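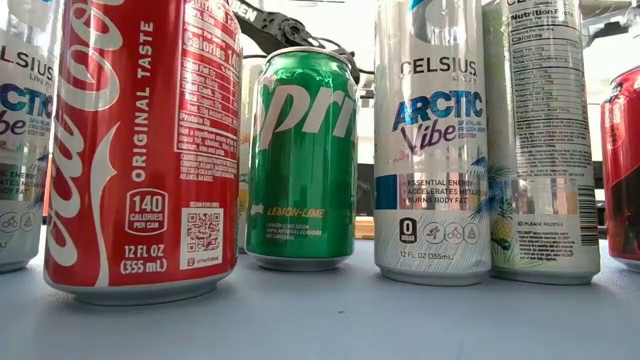

Home News Sport Schools What's On Contact

Ciltdale students teach robot arm to sort drinks cans

Students at Ciltdale College are spending their lunch breaks teaching a robot arm to pick out drinks cans by brand.

The robotics club has 20 members and meets in the old print room. Its arm, nicknamed Avis, has to find a named can in a row, lift it and put it down on a marked square.

Tharindu Miah, 17, wrote most of the code that tells the cans apart. He said the tall, slim ones were the hardest to grip.

"If the fingers close too high up, the can tips over," he said. "We've changed the height 5 times this term."

The group has taken 1,382 photographs of cans to train the software. Local firm Kodikara gave £500 towards parts.

Club leader Ermelinda Esteves said the students would enter the regional schools' final in December, where each team gets one timed run.

Comments

Arif N: Good to see the print room being used again.

D Akanda: My daughter is in this club and talks about nothing else. Well done all.

Related

Allurance opens apprenticeships to Ciltdale leavers
College library to stay open until 6pm
Bus changes for sixth formers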